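4.2 What the cell asks of its attendants

Claims that shelf work "runs itself" are usually made by people who look at output sheets. We spent 23 shifts at Wiltisbridge beside the practice cell in which small goods are put onto and under a low shelf, and we kept notes on the attendants, whose job title had been changed from packer to cell attendant in March. The title came with no change in pay. Figure 3 gives four views of the cell during work with pink toy pigs.

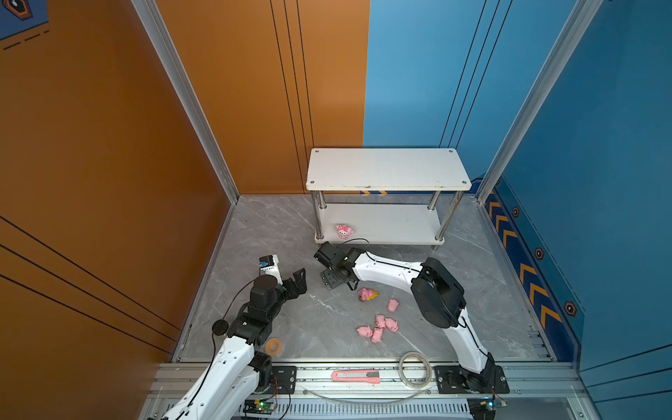

Work and Automation Group, Department of Labor Studies

The two arms share one rail, and the company's plan treats them as two workers. We are doubtful. In the plan, each arm takes over a packer's motions and the packer is freed for "higher tasks," a phrase that appears in the Kouris rollout memo without a single task named after it. What we saw was a person standing at the rail, waiting, and then doing short bits of work that no one had written down. Goods had to be laid out again between runs. Tape and a knife were kept within reach on the attendant's side. The log has no column for any of this, so on paper it takes no time.

Our coding sheet split each shift into runs, resets and waiting. A run began when either arm left its rest position and ended when the attendant touched the stop or the reset key. Over the study period we coded 2992 entries. Two coders worked separately and met on Fridays to settle differences, most of which were over waiting. One of us held that a person watching an arm reach under a shelf with a toy in its gripper is working. The company's own time study says otherwise — it books those minutes as idle.
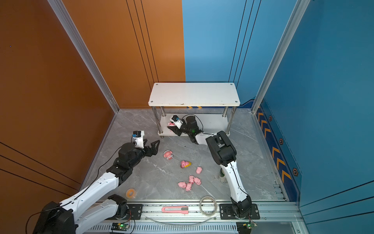 4.3 Watching as labor

Attendants described the watching as more tiring than packing. Packing has a rhythm, and hands that know it leave the mind free to wander or talk. The cell takes away the rhythm and keeps the need for attention. Conversation between stations dropped after the changeover, and several attendants said they now knew less about how their neighbors' day was going.

Management offered the wrist views on a screen as a help. We found the benefit overstated. A close view shows the gripper's fingers and whatever is near them, a drink can on its side as readily as the goods, and the attendant must still decide what matters. The Trimer dashboard adds a score to each run but gives no reason for the score. 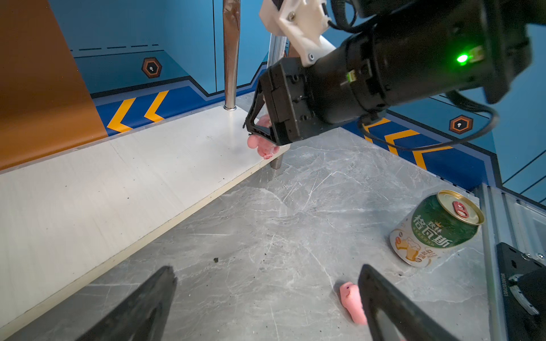
Hala Tazi objected to this reading when we shared a draft. She argued that packing had hurt her wrists for years, that she went home less sore now, and that researchers who miss the old rhythm had never kept it up for a full shift. We accept the point about strain. It doesn't settle who should be paid for attention, or why a lighter job was also graded as a lesser one.

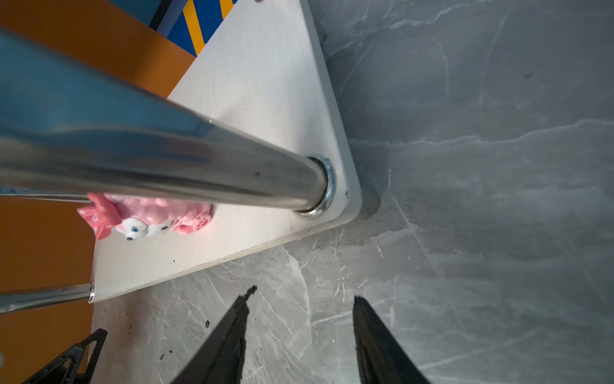
Our main disagreement with the Zeltonent model of staffing concerns its unit of account. The model counts items moved and divides by people present, so any cut in people looks like a gain. It has no place for judgment about a state of affairs. Take the bow-wearing figurine lying on its side on the white board, partly hidden by the pole in the wrist view (Figure 3, last panel). Whether that counts as placed is a matter someone must rule on, and at Wiltisbridge the ruling fell to the attendant, 30 seconds allowed, with no written standard to lean on. We asked for the standard twice and were told it was being drafted.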